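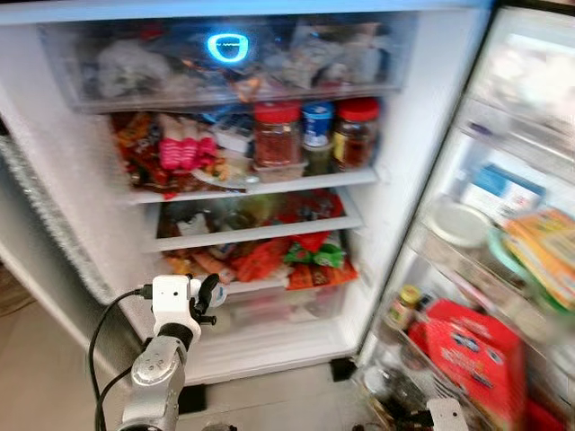

Equipment spending on the Blöndal kitchen project is below plan for this period, and the main reason is that we held back the gripper order. The work at Erkley has moved from open counters to the refrigerator, and that has changed what we think we should buy. Shelves with snack packets piled against each other, glass jars with red screw lids standing next to a white tub, clear drawers with bags pressed up behind the front: this is a harder set of objects than the boxes and cups we priced for in the proposal. The black fingers we have now were chosen for the earlier work. We would like to settle the finger question before we commit the rest of the money, and this report sets out how we plan to do that.

The report covers equipment, spending against the plan, and what we are asking Bridholm to approve. The technical results will come separately from Yoshinori Nagano.

## Where the equipment stands

The mobile base and both arms are at Erkley and in regular use. They were delivered by Pustton in good order, apart from a dented crate that had no effect on the contents. Acceptance tests are signed off and the final invoice has been paid. The warranty runs from the date of signing, which was later than the date of delivery. Pustton first put the delivery date on the certificate and corrected it when we asked.

The refrigerator is an ordinary household model bought locally. It was cheap enough to come out of consumables, and we recorded it there with Esben Kvaran's agreement. We stock it with groceries and restock as packages get crushed or go out of date. Grocery spending is a small item but it recurs, and the proposal did not have a line for it. We have been charging it to consumables as well. If the project continues into the next period we would prefer to give it its own line so that it stops hiding other costs.

The workstation for training was ordered late. Prices moved while we were waiting for the purchasing office to open the account, and the configuration we had quoted was withdrawn. Dexter Quiambao found a comparable machine with less storage and more memory. It is installed. We will need outside storage sooner than planned, and that appears in the request below.

## Spending against plan

We have spent some 40 percent of the equipment budget. The plan had us well past half by now. Almost all of the difference is the gripper order and the spare parts that go with it. Nothing has been canceled, and we don't expect the underspend to last.

Staff costs are on plan. Travel is under, as Ívar Eskildsen handled the Pustton training by video and only went in person for the arm calibration. Consumables are over, for the reasons given above, and also because of floor mats and padding that we bought after the first week with the door. A refrigerator door swings through a lot of floor space, and the base has to stand somewhere while it does. We had not set aside anything for protecting the floor or the appliance.

Shipping and import charges were higher than the estimate. Pustton's quote left out brokerage. We now ask every supplier for a delivered price and will not compare quotes on any other basis.

## The gripper question

The proposal called for a single type of gripper on each arm, bought in one order with spares. We asked for prices and received two complete quotes. A further supplier would quote only for the hardware and left the mounting and software for us to work out.

The quote from Pustton covers the same units we already run, with longer fingers and a softer contact surface as options. It would need no new mounting and very little software work. The lead time is short. The drawback is width. The fingers themselves are narrow enough, but the wrist housing behind them is boxy, and the housing has to follow the fingers in between shelves. On the lower shelves and at the crisper drawer, the approach angle is set by the housing more than by the fingers.

The other quote is for a slimmer unit. It costs more per piece, needs an adapter plate, and has a longer lead time. Dexter thinks the reach into the back of a shelf would be much better. He also points out that it has a lower rated force, and a full glass jar may be close to what it can hold safely. The supplier's data sheet gives the force for a flat block, and jars are not flat blocks.

We have asked the second supplier for a loan unit. They have agreed in principle and want a deposit, refundable on return. We propose to pay it from contingency.

The loan unit would go through the same tasks as the present grippers, with the same groceries and the same door position. The tasks that matter for the purchase are:

- taking a soft packet from a pile without bringing its neighbors along
- lifting a jar and putting it back on glass
- pulling a clear drawer by its front edge
- reaching the bottom of the compartment with the door open

Yoshinori has written the test sheet and will run the trials with Ívar. The results will go to Esben before any order is placed.

## Cables

This is a small cost, but it has taken more time than it should have. The cables at the wrist run on the outside of the arm, loop out from the housing, and plug in at the side. On a counter this made no difference. Inside a cabinet, anything that stands off the arm is a possible snag on a shelf lip or a door bin.

We want to buy right-angle connectors and flexible sleeving for both arms, and a set of spare cables. Pustton sells a kit. It is overpriced for what it contains, but using it keeps the warranty simple. Ívar asked them in writing whether our own sleeving would affect the warranty, and the answer was that sleeving is fine and changed connectors are not. So the present plan is to buy connectors from Pustton and sleeving from the usual electrical supplier.

## Spare parts

The proposal assumed that spares would be bought at the end, with whatever was left. We no longer think this is a good order of doing things. Finger pads wear, and the pad material picks up grease and food dust. Cleaning helps, but the pads do not come back to new. The replacement interval in the manual was written for factory use and we have not found it a useful guide.

We would like to hold two spare wrist units at Erkley, one for each arm. At present a failed wrist would stop work on that side until Pustton could ship, and their stated repair time does not include customs. If we change to the slimmer gripper, the spare wrists can still be used with the adapter plate, so this purchase does not depend on the outcome of the trial. We are asking for it now for that reason.

## Maintenance contract

Pustton has offered a yearly maintenance contract. It covers inspection, calibration, and priority shipping on parts, but the parts themselves are charged. Inger Bjarnason has compared it with paying per visit. On the current rate of use, per visit is cheaper. The contract would make sense if a second base is bought, and the offer can be taken up later at the same price as long as we accept before the end of December.

We do not recommend signing now. We do recommend putting the calibration visit into the budget as a fixed item, as it will be needed either way.

## Risks to the budget

The longer lead time on the slimmer gripper is the main one. If the trial favors it, delivery would fall close to the end of the period, and payment may fall after it. We would need Bridholm's permission to carry the amount forward. We would sooner raise that now than ask in the last weeks.

Exchange rates affect the Pustton items. We have not hedged and the sums are too small to make it worthwhile. Contingency should cover any likely movement.

Damage to the refrigerator is a minor risk. Glass shelves and drawer fronts can be ordered from the maker, and a complete replacement would still be a modest cost. A different model would upset the comparison between grippers, so Dexter has reserved an identical one at the shop until the trial is done. No payment has been made on it.

## What we are asking for

1. Approval to delay the gripper order until the loan trial is complete.
2. Use of contingency for the refundable deposit on the loan unit.
3. Approval to buy the spare wrist units and the cable parts now, from the equipment line.
4. A separate budget line for groceries and other test stock, moved out of consumables.
5. Outside storage for recorded data, to be paid from the saving on travel.
6. Agreement in principle to carry forward the gripper money if the slimmer unit is chosen.

None of these raises the total. Items 4 and 5 move money between lines and need Esben's signature under the grant terms. Item 6 probably needs a letter, and Inger has a draft ready.

The spreadsheet with quotes, invoices, and the revised forecast is in the shared Blöndal folder. The forecast assumes the Pustton grippers, as those are the only ones with a firm delivered price. Inger will update it when the other supplier confirms brokerage and the cost of the adapter plate.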